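Courses > Robotics Club Reader > Chapter 4

Chapter 4
Teaching by Showing

In the first three chapters the students of the Holroyd course built the Mulik arm and moved it with written commands. This way works well when the object is stiff, like a block or a cup. With a soft object it becomes difficult very soon. A cable does not keep its shape, and the program cannot know in advance where each part of it will be.

In this chapter we take another way. A student does the task with the own two hands, and the work is recorded from the height of the head. Later the recordings are cut into short pieces, each piece receives a label, and the class uses them to train the Wosix controller. One complete recording of a task, from the first touch to the last, we call a demonstration.

The task of the chapter is cable tidying. It looks simple, but the two hands have different duties. One hand must hold the loop while the other one guides the cable around, and these duties can change several times in one demonstration. The students should discuss this before they start to label, otherwise two persons will label the same movement in two ways.

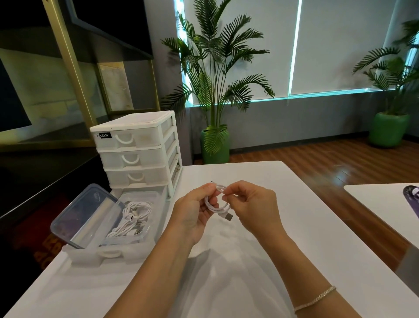
4.1 What the class collected

Last year the club recorded 1,282 demonstrations between October and June. After checking, 824 of them were kept. The most usual reason for removing a recording was that the hands went out of view - often at the very end, when the student already looked at the next cable. The full collection is stored in the Pendavix folder, and for the exercises you will need only the first 700.

Please read the labeling rules in Section 4.2 before you open the folder. Each demonstration of cable tidying has four labels: reach, grasp, coil and place. The label "coil" starts when the cable is bent for the first time and ends when the loops are closed. If a hand stops for a moment, the label continues.

A group of three students can label a set of this size in four club meetings. It is better to work slowly in the first meeting and to compare the results after every ten demonstrations.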